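Kevia hand kit, left and right pair, reviewed after a build in a shared workshop

Mon 22 November

The Kevia kit is a pair of jointed hands for a robot arm, sold as parts for you to assemble and fit. The pair cost us 3,000 euro with delivery. We share a unit with two other groups, and most of the build was done at one desk by me and Oisín Geraghty, with Arif Yusof doing the software in the evenings. We already had the arms and the body. What we wanted was fingers that could pick up thin, flat things, which our old two-jaw clamps would not do.

What comes in the box

Two bags of finger parts, two palm brackets, the motors already wired, a bag of screws in mixed lengths and a printed booklet. The screws are not sorted and the bags are not labelled. Spend the first half hour sorting them into a tray. The booklet is clear up to page 9, where it moves to the thumb and shows the left hand only. The right hand is a mirror of it, apart from one spacer, and the booklet does not mention the spacer. I fitted it the wrong way round and had to take the thumb off again.

The plastic is good. It is a matt dark grey with clean edges, and I had no filing to do on any of the finger joints. It does pick up scuffs. The black sleeving supplied for the cables was too short for our arms, so we bought a longer length from Bellex and used that.

Putting it together

Allow a weekend for the pair. My first hand took most of Saturday and the second one took a morning. The hard part is setting the finger tension. Too slack and the tips wander, too tight and the motor hums when the hand is at rest. Kevia suggest doing it by feel. Jarlath Phelan, who has built two pairs, told us to close each finger on a strip of card and tighten until the card just holds, and that worked far better than the booklet's way. 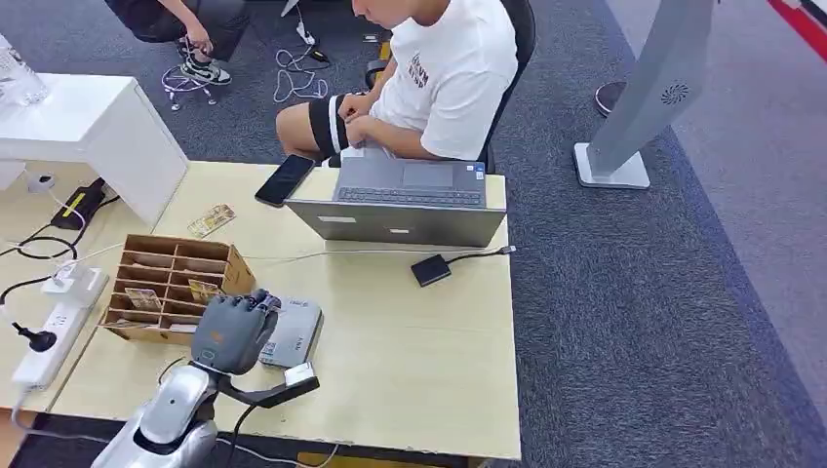 The software installs without much trouble on Linux. On Windows we had to put in the USB driver by hand, and Arif gave up on it after an evening and moved to another laptop. Once connected, each finger turns up as its own slider. There is a calibration routine that opens and closes everything in turn. Keep your own fingers out of the way while it runs, and make sure the arm is clear of the desk.

Cables are a nuisance. Each hand wants its own power lead and its own data lead, and by the time you add the laptop and the headset base there is a lot of flex underfoot. I would budget for a decent power strip and some floor clips.

Using them

We drive ours with a VR headset. The person wearing it moves their own hands and the robot copies. It is also how we record runs, so that Arif can train the robot to repeat a job without anybody in the headset. The job we settled on was picture cards in a slotted cardboard organiser: pick a card up, stand it in a compartment, take it out again. It costs nothing and it is harder than it looks.

Picking a card up off bare wood is the weak point. The fingertips are rounded, so they push the card along before they get under it. We stuck thin rubber pads on the tips, a cheap pack made by Turkberg, and that made the biggest difference of anything we tried. Over 100 tries on the flat card, the bare tips managed it 12 times. I didn't keep a proper count with the pads, but it went from a rare thing to an ordinary one. Standing a card in a slot is much easier, as long as the wrist comes in straight.
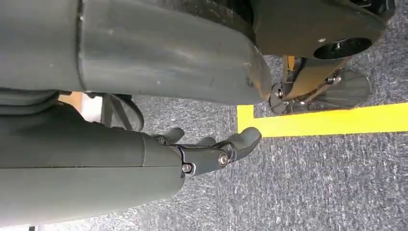 The wrist mount has a little play in it, and you notice it most when the arm is stretched out low. Retightening the two screws on the side helps for a day or so -- after that they work loose again. Thread lock cured it on the right hand. I haven't done the left yet.

Wrist cameras are not part of the kit, but there is a flat spot for one on each side and I would fit them. The view from the head is often blocked by the hand at the very moment you need to see the fingertips. Boonmee Saengthong printed us a pair of brackets, and Kevia ought to put something like them in the box.

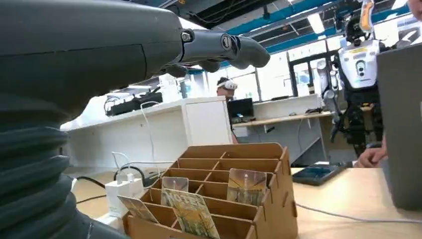 Left hand out over the table, cards standing in the organiser. The headset is in use behind the counter.

Noise is low. You can talk over both hands moving at once. The motors get warm after a long session and we rest them when we change driver.

Support

I wrote to Kevia twice. The question about the spacer was answered the next day, with a photo. The one about the wrist play got a reply saying a new bracket is due in December and that existing owners can ask for it. I have asked.

Compared with the Kubíček hand

Darragh Tully has a single Kubíček on his own bench and let me try it. It arrives built, the fingertips are flatter and it picks up a card with no pads at all. It is also heavier, and you can't replace one finger without sending the whole hand back. On ours I swapped a finger in ten minutes with a screwdriver and a hex key.

Good: finish of the parts, quiet, easy to repair, each finger controlled separately.

Bad: unsorted screws, right thumb missing from the booklet, play at the wrist, rounded tips, short sleeving.

I would buy the pair again for a shared workshop where people are happy to take things apart. If you are working alone and want to be picking things up on the first evening, look at the Kubíček first.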